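"Ask what it costs on the second day"

Hala Bataineh has sat through a good many demonstrations of robot arms and has come away from most of them with a headache and a brochure. She runs purchasing for Skirgate, which packs spare parts for garden machinery in Torkton, and for the past year her directors have been asking her why the firm doesn't own a robot yet.

"They've seen a video," she says. "Everybody has seen a video. The arm picks up the thing and puts the thing down, and then the video stops. I want to know who was standing next to it, and what they were paid."

We met in her office on November 28, 2022, with next year's equipment budget open on the desk between us. The line marked "handling" had been altered so often that she had given up and written the latest figure in pencil.

It started with a quote from a dealer called Gallegos. The headline price was for an arm, a controller and a day's training. Bataineh went through it with Efren Layug, the maintenance lead, and the two of them began listing what had been left off: fencing, a stand, an extra air line, grippers.

"Grippers was the one that annoyed me," says Layug. "The arm in the quote had nothing on the end of it. You're buying a shoulder and an elbow, and the hand is extra. Then you find you need more than one sort of hand, because a drive belt and a box of bolts are not the same shape."

By the time they had finished, the sum had gone up by 48 per cent. Gallegos did not dispute the additions. "He was perfectly nice about it," Bataineh says. "He said most customers discover their requirements as they go along. I'm sure they do."

Would a cheaper arm not be a fair way to find out? She doesn't think so, or not yet. A second supplier, Kunier, offered to lease one for 12 months with an option to buy. Bataineh read the contract twice. Software updates were included and call-outs were not, and the customer had to provide "a suitably skilled operator" for the whole term.

"So I rang up and asked what that meant. Was it a person I've already got, or a person I've got to hire? They said it depended. Well, everything in my budget depends, but I still have to put a number in."

Vlastimil Tóth, who manages the packing floor, is keener than she is. He loses people every June, when the farms start hiring, and he would happily give a machine the dullest bench in the building. He thinks his colleague asks for a certainty she never demands of a forklift.

"Hala will sign for a forklift in an afternoon," he says. "Nobody makes the forklift prove itself."

Bataineh has heard this before. "I know what a forklift does on a wet Thursday. I can ring five firms within ten miles who have the same one. If it breaks, a man comes. Show me the same for an arm that's meant to tell one rubber seal from another and I'll sign for that as well."

She is just as doubtful about the newer pitch, in which the customer teaches the machine by showing it the job. Staff do the task with a gripper held in the hand, the movements are recorded, and the robot is trained from the recordings. She has nothing against the idea. Her trouble is with where it goes in the accounts.

"It's labour, isn't it?" she says. "Somebody has to do the job over and over so the machine can learn it, and while they're doing that they aren't packing orders for me. The salesman had it down as set-up. I asked how many hours of set-up, and how many more if we change the trays, and he said he'd get back to me."

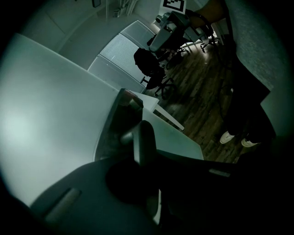

Floor space is the other figure she finds missing from every proposal. Skirgate rents its unit, and every square metre given to a machine is a square metre of racking she has to find somewhere else. The drawings she is sent tend to show the arm and its base, with no room for the desk, the screens, the spare parts or the people who come to look after it.

For now she has put £1309 in the budget, enough to pay Iker Barroso, a freelance engineer, to spend time on the packing floor and write down which jobs a robot could sensibly be asked to do. Tóth calls it a lot of money for a list. Barroso himself is careful about what he promises.

"I may tell them to buy better trolleys," he says. "I've done it before, and I wasn't asked back."

Bataineh says she'd be delighted with trolleys. The report is due before the directors next meet, and she has left the pencil figure as it is until she has read it.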